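Workbench and Small Shop Forum > Layout and Storage > Tape for marking bin positions on a gray bench top

Page 1 of 1
16 posts

ostrander_bench
Posts: 228
Looking for input on marking fixed positions for plastic bins on a packing bench. The bench top is a gray coated board from Drultness, matte finish, no texture to speak of. We kit small parts orders on it. Bins get lifted off, filled at the rack, and put back, and over a shift they migrate toward the front edge. By the end of the day the reach is different for every bin and the pick errors go up.

I don't want raised stops. The surface has to stay flat because we slide cartons across it. Current thinking is lines of tape. Questions:

1. Tape type. Masking, vinyl, or the painter's stuff.
2. Full outline around each bin or corner marks only.
3. Anything I should know about adhesive on a coated top.

posted February 23, 2019

kerf_and_feed
1. Vinyl, 1/4 inch if you can get it. Painter's tape is crepe paper and the edge fuzzes the first time a carton goes over it.
2. Corners only. An outline is a lot of edge to catch.
3. Clean with alcohol first, let it dry, press down with a roller. A printer's brayer works.

tallow38
Disagree on vinyl. Vinyl shrinks. You put down a straight run, come back in a month, and the ends have pulled in and left a strip of adhesive that collects lint. Painter's tape gets ugly but it comes up clean and costs nothing to redo. For a layout that is still changing I would not put down anything else.

kerf_and_feed
Vinyl shrinks if you stretch it while laying it. Lay it slack, cut it, then press. I have runs that have been down since last March with no visible creep.

tallow38
At what temperature? My shop goes from 40 at night to whatever the heater manages. Yours is inside a building.

kerf_and_feed
Inside a building, yes. Fair point.

ostrander_bench
Ours is heated. No large swings.

Cartons are the main wear. They are single wall, maybe a dozen pounds, pushed flat. Nothing gets dragged on a corner.

millrace
Before you pick a tape, check which part of the bin you are going to line up with. Most molded bins have draft, so the base is smaller than the rim. If you trace the base, the person putting the bin back can't see the line, because the rim overhangs it. If you trace the rim, the line stands off from the base and the bin can wander inside it by the amount of the draft. On the Zokotis bins we use, that is 3/8 inch per side.

We settled on rim marks. The eye comes from above and the rim is what it compares.

hob_nail
Same experience. I would add that rounded corners make L-shaped corner marks less useful than you'd think. The L has a square inside corner, the bin doesn't, and there is always a gap at the point. People try to close the gap by pushing the bin in and then it sits skewed.

What works for me is a single line aimed at the corner. One strip, running away from the bin, ending where the corner should be. Point the corner at the end of the strip and you're done. A second strip somewhere along a side takes care of rotation.

ostrander_bench
Not sure I follow. One line to a corner fixes a point. It doesn't fix an angle.

hob_nail
Correct, which is why there's a second strip. But if the bin goes on the bench at 45 degrees to the operator, the line also gives you a direction. You sight down it and split the corner. Most people can center a corner on a line better than they can match a parallel gap.

millrace
I'd want to see that measured. Matching a parallel gap is easy if the gap is small. It gets bad once it's wider than the tape.

kerf_and_feed
Agree with millrace. Also a bin at 45 degrees wastes bench. You lose the triangles on both sides.

hob_nail
You lose the triangles, but on my bench the tall stuff is behind the bins and the triangles are where the scanner and the label roll go. It depends what else lives there.

Bin color matters too. I switched from gray bins to pink ones. Gray on gray with blue tape, you see the tape and guess at the bin. With pink the rim reads as its own line.
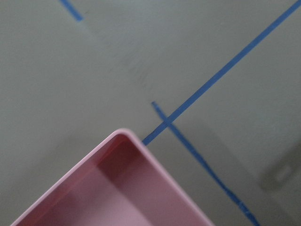
Re: adhesive on coated tops

rivet_line
Coming in on question 3, which got skipped. We had Drultness tops at my last job, the same matte gray by the sound of it. Painter's tape left down over a winter took a haze off with it when we peeled. Not the coating itself, as far as I could tell, but the surface was shinier in the strip than beside it. Wiping with mineral spirits evened it out some. It never fully matched.

Peel back on itself, low and slow, and replace it on a schedule. We did every 40 working days.

tallow38
That's dwell time. The roll states how long it can stay down. Past that all bets are off, whatever the surface is.

vernier_0
Has anyone tried the Vainio marking tape? It's sold for floors but comes in narrow widths. Thicker than vinyl, beveled edge.

kerf_and_feed
Used it on a floor. Too thick for a bench where cartons slide. You'd feel it every pass. The bevel helps a hand truck, it doesn't help a carton flap.

ostrander_bench
Thanks all. Going to do the following.

Painter's tape for the trial, since the layout isn't settled. Rim marks per millrace on the straight bins. I'll set up two positions the way hob_nail describes, at an angle with a strip to the corner, and have both shifts use them. If the layout holds I'll redo it in vinyl, laid slack, and leave one strip of each on a scrap of the same top to see what the adhesive does.

We have a mix of Ostex and Zokotis bins, so the drafts differ. I'll probably end up having to dedicate positions by brand.

millrace
Dedicate them. Or measure the larger rim and accept the slop on the smaller one, but then you're back to bins that wander.

hob_nail
For the strip to the corner, stop the tape at the rim line as seen from where the operator stands. If you lay it out leaning over the bench and then step back, the end of the tape will look short or long. I did mine twice.

millrace
And if the shifts are different heights?

hob_nail
Then one of them is off by the thickness of the tape. I can live with that.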